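Vika Teardown Kit for Student Robotics Teams

Item 1403 - In stock, ships from Stinitz School Supply

The Vika Teardown Kit is a complete set of lesson plans, task cards and score sheets for clubs and classes that already own a robot arm with a two-finger gripper. Students program the arm to work inside a real desktop computer tower, the same job set for the Janar Student Challenge.

The kit does not include an arm or a computer. Any full-size tower that opens from the side will do, and most schools have a few retired ones in storage. Lay it flat on the bench with the side panel off and unplug it before the arm is switched on.

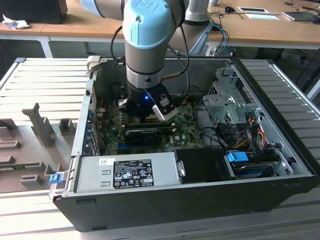
Two-finger gripper above the motherboard of an open Dell tower.

There are 51 task cards, sorted by difficulty. The first group asks only for safe moves in and out of the case. Later cards cover approach angles, working near cables, release latches, and lifting out expansion cards and drives. Each card lists a starting position, a time limit and the points available. Teams may use any programming language their arm supports.

Score sheets come as a pad of 500. They match the Janar rules used from February on, so practice runs can be scored the same way as a match.
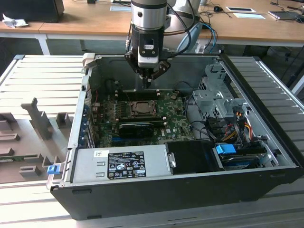
Clearance is where most new teams lose points. The Andreadis workbook, sold with the kit, has a chapter on planning a path around the drive cage and power cables, with blank grids for sketching the move first. Plan on two class periods for that chapter - three if students are new to the arm.

What you get:
51 task cards, laminated
Score sheet pad, 500 sheets
Andreadis workbook, one copy
Teacher guide with setup checklist

Extra workbooks are sold separately as item 2000. Schools may order by purchase order.

Page updated Jan 10, 2023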